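Home Studio and Practice Room Safety Check: Our Winter List, With Comments

Posted Dec 18, 2019 by Ingeborg Wunderlich
Filed under: Rehearsal Rooms, Checklists

I love doing this walk-through. Really! Twice a year, in July and again before the holidays, I go through our little recording room at Rudstead with a clipboard and a flashlight, and I always come out wanting to play something. Copy the list, change it to fit your own room, and tell me what I missed.

POWER AND CABLES

1. Power strips lie flat, with no strip plugged into another strip.
Result: Fixed on the spot.
Comment: There was a chain of two behind the keyboard stand. I moved the Clutero amp to its own wall outlet and the whole corner looks better for it.

2. Plugs and outlets show no scorch marks, cracks or wobble.
Result: OK.

3. Cables crossing the walkway are taped or covered.
Result: OK.
Comment: The rubber cable cover we put down in July is wonderful. It has stayed put through a whole fall of drummers.

4. Space heater stands 40 inches or more from curtains, foam and paper.
Result: Needs work.
Comment: It was sitting 24 inches from the sheet music shelf. I've moved the heater, but the shelf is still in a silly place and I'd like to get it onto the other wall.

5. Heater is plugged straight into the wall.
Result: OK.

HEARING AND HEADPHONES

6. Volume is turned all the way down before anyone puts headphones on.
Result: Needs a sign.
Comment: My favorite habit to teach! Kids pick it up in one session and then remind the grown-ups, loudly. I'm making a card for the mixer this week.

7. Headbands have no splits, sharp edges or loose padding.
Result: OK.
Comment: Flex the band gently and run a thumb along the inside. Padding tends to lift at the ends first, so look there before you look at the middle.
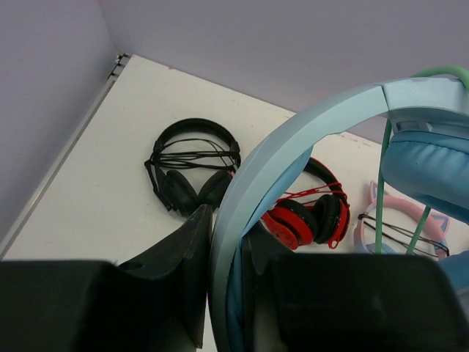

Light blue headphones. Photo: Rudstead Rehearsal Rooms

8. Ear pads wiped down between users.
Result: OK.
Comment: A soft cloth, barely damp, does the job. Please keep the spray bottle away from the speakers themselves.

9. Earplugs in the jar by the door.
Result: Refilled.
Comment: They go fast and I'm thrilled about it. Take a pair, take two!

STANDS, SHELVES AND FLOOR

10. Speaker stands don't rock when nudged.
Result: One failed.
Comment: The left Weidemann stand has lost a rubber foot. I've set it aside until the new one comes, and the speaker is on the desk for now (it sounds surprisingly good there).

11. Nothing heavy above shoulder height.
Result: OK.
Comment: The old tape machine has finally come down. Thank you to everyone who helped with the lifting.

12. Rug edges flat.
Result: OK, with new tape at the piano end.

WAY OUT AND FIRE

13. Door opens fully from inside, with nothing stored behind it.
Result: Fixed on the spot.
Comment: Guitar cases again. Cases go under the window, please.

14. Smoke alarm tested with the button.
Result: OK. Wow, is it loud in a treated room.

15. Extinguisher gauge in the green, pin in place, tag readable.
Result: OK.

16. Warning light outside works when recording is on.
Result: Needs work.
Comment: The Javard lamp comes on but flickers. It's on my list along with the stand.

STILL OPEN

Sheet music shelf, volume card, stand foot, warning lamp. The whole check took me nearly 40 minutes, including a stop to tune the piano's worst note. I'll update the results here when the stand foot arrives.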